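3.2 Clothing left on the bed

We were delighted by how freely people talked about laundry! Of the 49 households in Pernberg, 18 kept worn-once clothes on the bed during the day - a habit Engelbrecht also noted in Hutby. Figure 2 gives a typical pile.

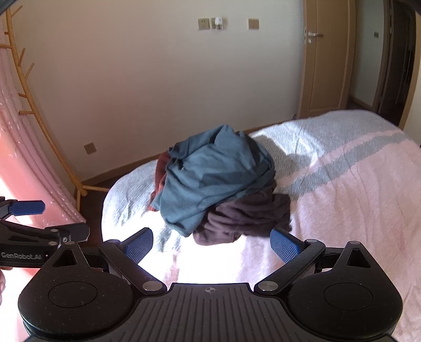
Figure 2. Garments heaped on a bed, with a teal-blue one on top.

3.3 Washing frequency

The diaries held 773 entries, and they are a joy to read. Households that sorted by wear, with color coming second, ran fewer loads in June. Six of them had no fixed wash day.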